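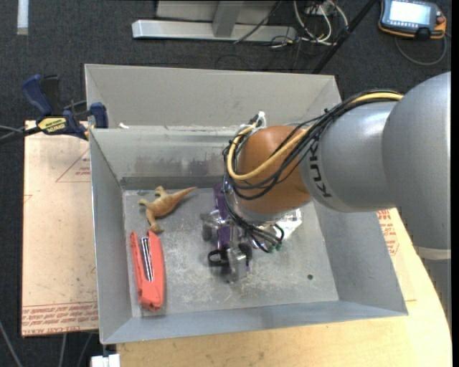 Rundden ビンピッキング製作ギャラリー

共同工房 Seltlow の奥の区画で続けている、ばら積み取り出し装置の製作ページです。箱の中に形の違う物をいくつか入れ、アームで一つずつつかんで外へ移す。やっていることはそれだけですが、箱の固定、配線、手先の調整、プログラムと、手を動かすところはかなりあります。装置全体の呼び名が Rundden で、制御用の自作プログラムが Kan です。

最終更新:2023年3月20日
文:Howard Gosling
製作:Howard Gosling、Tzu-hsuan Liao、Serpil Ağca、Jonalyn Dalisay

箱の上の KUKA アーム
グリッパーを紫色の細長い物の上に下ろしたところ。箱の中にはほかに、黄褐色の恐竜のおもちゃ、サンゴ色の細長い物、くしゃっとした透明の包みが入っています。

製作の場所

区画は床がカーペットで、最初はここに重い物を置くのをためらいました。沈み込みが場所によって違い、台の脚を置いた日と翌週とで水平がずれます。脚の下に鉄板を敷き、一晩置いてからもう一度水準器を当てる、という手順に落ち着きました。工房の別の区画にはコンクリート床もありますが、そちらは木工の粉が飛ぶので使っていません。

アームの動く範囲には人が入らないことになっています。床に白いテープを貼って目印にし、電源が入っているあいだはテープの内側に足を入れません。箱の中身を手で並べ直すときは必ず非常停止を押してからにします。この決まりは Serpil が書いて壁に貼りました。見学の人にも最初に読んでもらっています。

工房の共用電源は、同じ系統で集じん機が回ると電圧が下がることがあります。一度動作中に制御側が止まり、復帰の手順を全部やり直しました。いまは別系統のコンセントから取っています。延長コードを使う場合は巻いたままにしないこと。

箱

箱は灰色の板金製です。側面が内側に傾いていて、底が平らで、奥の板だけが高く立っています。中古の什器をほどいて使えるところだけ残しました。底の擦り傷は前の持ち主の分と、うちでつけた分が混ざっていて、区別がつきません。

傾いた側面は使いやすいです。物が壁ぎわに寄っても、垂直の壁のときほど指が当たりません。以前はプラスチックのコンテナで試していましたが、壁に沿って寝ている物を取ろうとすると片方の指が縁に乗り上げ、そのたびに止まっていました。板金にしてからは、縁に乗り上げる前に止まる位置を決めやすくなりました。

困るのは光の反射です。底の傷は照明の角度しだいで白く浮き、カメラの処理では細い棒のような物があるように見えることがあります。つや消しの塗装も考えましたが、塗ると今度は指が当たったところから剥がれて粉が出ました。端材で試しただけでやめています。いまは照明のほうを低くして、拡散用の紙を一枚はさんでいます。

底には小さな丸い穴があります。ふさがずに、位置合わせの目印に使っています。Kan の起動時に穴の位置を調べ、前回から大きくずれていたら動作に入りません。箱を掃除で動かしたあとに、戻し忘れたまま始めてしまったことがあり、それから入れた確認です。

固定

箱の縁をバークランプで挟んで押さえています。最終的には台にねじ止めするつもりですが、箱の位置をまだ変える可能性があるので、穴あけは先送りにしました。クランプは締めすぎると板金が内側にたわみ、側面の角度が変わります。手で回して止まるところまで、そこから先は回さない。Jonalyn が一度強く締めて、その日の記録だけ左側の成績がおかしくなり、原因を探すのに半日かかりました。

箱の下には板を敷いています。赤い印刷が入った板で、もとから工房の棚にあったものです。台に直接置いていたときより箱の動く音が小さくなりました。防振というほどの効果はなく、夜の作業で隣の区画に気をつかわなくて済むくらいです。

天板の縁は丸く切ってあります。Tzu-hsuan がジグソーで切り、サンダーで面を取りました。角のままだと、横を通るときに服が引っかかります。

ケーブルの取り回し

製作のなかで、やり直しの回数がいちばん多いのが配線です。アームに沿わせたケーブルは、止めた姿勢で見ると余裕があるように見えても、手首を回すと足りなくなります。逆に余らせすぎると箱の縁に引っかかります。

最初の版では手首の手前で束を固く縛っていました。これだと回転のたびに同じ場所が曲がり、被覆に白い筋が出ました。次の版では手首をまたぐところに 380 mm のたるみを取り、輪を描くようにして逃がしました。黒い束と黄色いケーブルは同じ道を通しています。種類の違う線を別々の道に通す案もあったのですが、互いにすれて音がするのでまとめました。

結束バンドは切った端が鋭く残ります。箱の中へ手を入れたときに腕を引っかくので、端が外を向くように締め、ニッパーは刃を平らに当てて切ってください。急いで仮止めしたところは端が長いまま残っています。次に配線を開けるときに直します。

ケーブルの道を変えたあとは、低速で全部の姿勢を通します。Kan に「配線確認」という動作を用意しました。手首を端から端までゆっくり回し、途中の決まった位置で止まり、操作している人がボタンを押すまで次へ進みません。止まった位置で引っぱりとこすれを目で見て、気になる場所には色テープを貼っておきます。

グリッパー

指は金属製で、先端の部品を取り替えられるようにしました。先端は2種類用意しています。幅の広いほうはおもちゃのように厚みのある物に、細いほうは布の小物やペンのように平たい物に使います。

広い先端で薄い物を取りに行くと、指先が底に当たります。当たったときの逃げとして指の付け根にばねを入れましたが、ばねが柔らかいと今度は持ち上げたときに先が揺れます。手持ちのばねを順に試し、揺れが小さいほうを優先して硬めを選びました。そのかわり、下ろす速度は底の近くで大きく落としています。動きを見ていると少しじれったい速さです。

先端の内側には滑り止めのゴムを貼りました。両面テープは一日で端からめくれ、接着剤に替えてからは持っています。貼る前に金属面を紙やすりで荒らし、アルコールで拭くこと。拭いた布は毛羽の出ないものにしてください。

指の開き幅は、つかむ前に広く、箱の隅では狭くします。隅で広く開くと外側の指が壁に触れるので、壁からの距離で開き幅を変える表を Kan に持たせました。表の数字は手で測ったものです。計算で出した値も試しましたが、ゴムの厚みを忘れていました。

中に入れる物

箱に入れる物は、家と工房にあった物を持ち寄っています。買いそろえた試験用の部品より、形も硬さもばらばらで都合がいいです。選ぶときの目安を書いておきます。

とがった出っ張りがある物
恐竜のおもちゃがこの役です。横倒しになると、どこを挟むかで持ち上がり方が変わります。胴を狙うのが無難で、尾を挟むと回ってしまいます。

細長くて柔らかい物
つかんだところで曲がり、両端が垂れます。箱から出すときに高さを多めに取らないと、垂れた端が縁をこすります。壁と平行に寝ているときがいちばん手間で、いまの設定では一度軽く押して向きを変えてから取りに行きます。

透明な包み
距離を測るのが苦手な相手です。光る部分は測定値が抜け、透けた部分は底の高さが返ってきます。Kan では抜けた点の周りをまとめて一つの物とみなし、その中央に下ろすようにしています。乱暴なやり方ですが、何もしないよりよく取れます。

入れないことにした物
ガラス、刃物、電池の入った物、液体の入った物。砂や粉が出る物も入れません。ゴムに粉がつくと滑り止めが効かなくなり、掃除に時間を取られます。

制御と記録

Kan は Tzu-hsuan と私で書いています。流れは、箱の中を撮る、候補をいくつか出す、候補に点数をつける、いちばん高いものへ行く、という順です。点数には、壁からの近さ、隣の物との重なり、下ろす深さを使っています。重みは手で決めました。

失敗したときの扱いは何度も変えました。最初は同じ場所へもう一度行かせていましたが、同じ失敗を続けるだけでした。いまは2回続けて取れなかったら、その候補を外して別の物へ行きます。残りが外した物だけになったら、動作を止めて人を呼びます。

記録は一回ごとに、撮った画像、選んだ候補、指の開き幅、終わったときの指の位置を残します。最初の記録フォルダは 844 MB になりました。工房の共用パソコンの空きを食うので、古い分は外付けに移しています。フォルダ名は日付と先端の種類だけにしました。以前は気分で「調整後」「調整後の後」などとつけていて、あとから読めませんでした。

ティーチペンダントは手の届く位置に置きます。動作中に離れるときは、置いたまま行かずに必ず止めてから。画面は照明が映り込んで読みにくいことがあるので、表示を確かめるときは持ち上げて角度を変えています。

1月からの変更

1月に入ってから変えたところを、順不同で残しておきます。

・照明を低い位置に移し、拡散用の紙を追加。
・クランプの締め方を統一。工具を使わず手で止める。
・指先のゴムを接着剤止めに変更。
・手首まわりのたるみを取り直し。
・Kan の起動時に底の穴を確認する処理を追加。
・非常停止を押したあとの復帰手順を一枚の紙にまとめた。
・外付けの記録用ディスクに、使用中の札をつけた。

残っている作業

結束バンドの端の処理。箱の位置が決まりしだい、台へのねじ止め。取り出した物を置く側の受け箱は、いまは段ボールで代用しているので、板で作り直します。図面は Jonalyn が引いていて、材料は端材置き場から出す予定です。

床を這っている細い線も整理したいところです。アームの範囲の外を通してはいるものの、台車を動かすたびに持ち上げています。床用のモールを買うか、台の下に吊るかで意見が分かれていて、吊るほうに傾いています。

部品と借り物

指先の金具は Cutiseo に切り出しを頼みました。小口でも受けてくれて、図面の穴位置の間違いを切る前に知らせてもらいました。Yao-tsung Lam さんには測定用のゲージを借りています。受け箱ができるまで借りたままになりそうで、返却の時期はこちらから連絡します。

見学と写真の使用について

区画が狭いため、見学は事前に連絡してください。動作中の撮影は白いテープの外側からであればかまいません。フラッシュは箱の中の測定に影響するので切ってください。このページの写真を集まりの資料などに使いたい場合は、Seltlow の受付に Rundden 宛てのメモを残してもらえれば返事をします。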